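House rules for the two-arm bench
September 8, 2018

Hello again! I promised Wing-sze Chuang I'd put our bench rules somewhere people can find them, so this is the gallery version, with me chattering underneath. We settled on 5 rules at Menddale and I still have them taped up by the door.
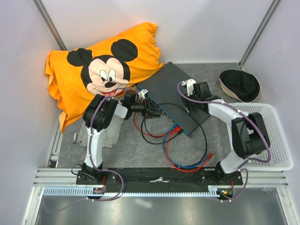
Both grippers at the network switch, with the cables looped across the floor between the arms.

Cables are what I nag about most (sorry, Kwan-ho!). Rule 2 says the arm's own cable gets clipped along the links, and you can see the little white clips on the purple one on the left arm. Loose leads on the floor are fine if they're part of the task, but write them on the job sheet before you press start.

Rule 3 is hands out while the arms are powered, even for a second, even for a cap or a cushion. Rule 4: slow speed for the first 30 runs of anything new. Lok-yiu Hsieh keeps the log and we're up to run 1482 now – do add your initials!

Rules 1 and 5 are on the sheet by the door, and Pao-chu Siu has spare copies.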